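4.2 Slip events that the success metric did not record

The headline result for the Womham folding policy is a success rate computed at the end of each trial: the cloth is either inside the target outline or it isn't. We were asked to reproduce that number, and we could. We are less sure it means what the Favisum report takes it to mean. Of 123 trials scored as successes, a second pass through the recordings found 6 in which the cloth left one jaw during the fold and was picked up again before the timer ran out. The end-state score treats those trials as clean.

One could argue that a recovered slip is no failure. Tamuno takes this view, and for a towel on a bed it is hard to object. But the same grasp controller is proposed for the Trolow handling line, where a dropped edge can be drawn into the belt drive, and there the recovery comes too late to matter. A metric that cannot tell a firm hold from a lucky second try should not be carried over to that setting without a fresh look.

The demonstrations used for training deserve the same suspicion. They were collected with hand-held grippers on soft surfaces, and Figure 3 gives two moments from them. 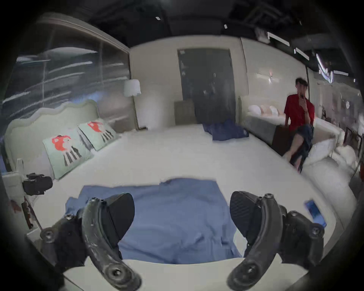
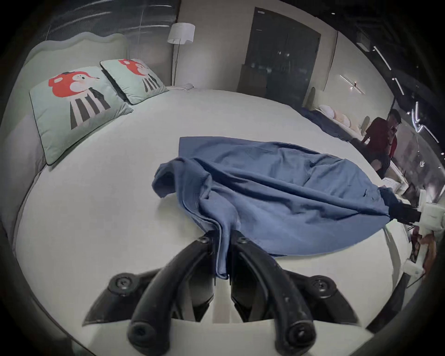

Figure 3. Hand-held gripper work with blue cloth on a bed.

The mattress gives under load. When an operator pushes the fingers down, the fabric gathers into a ridge between the pads and the surface yields enough to forgive a poor approach height. Our test bench does not yield. In replay on the bench the policy closed 3 mm too high in most of the failed attempts, caught only the top of a fold, and pulled through it once the lift began. The gripper width signal looked normal throughout, as a thin pinch of cloth and an empty jaw read nearly the same on that sensor.

The explanation offered in the Favisum report is pad wear. Worn pads do grip less well, and some of ours were scuffed. Still, we fitted new Tkachuk pads in August and repeated the bench series under the same settings, and the slips came back at a rate we could not separate from the first series. Wear may add to the problem. We do not think it started it.

A second claim, that 600 further demonstrations would remove the fault, seems to us weaker still. More data of the same kind would repeat the same soft contact. If the policy has learned that pressing down is safe and always ends in a grasp, then extra examples from a mattress will teach it that again, perhaps more firmly - and on a rigid table the result is a stalled wrist or an empty lift. We saw three wrist stalls on the bench, one of which tripped the force limit and left the arm holding a corner of cloth until it was released by hand.

We have not run the obvious control, a matched set of demonstrations on a hard surface, so the account given here remains a guess with some support. What we can say is that the reported success rate was measured where the fault is least likely to show. Section 4.3 repeats the scoring with slips counted at the time they occur.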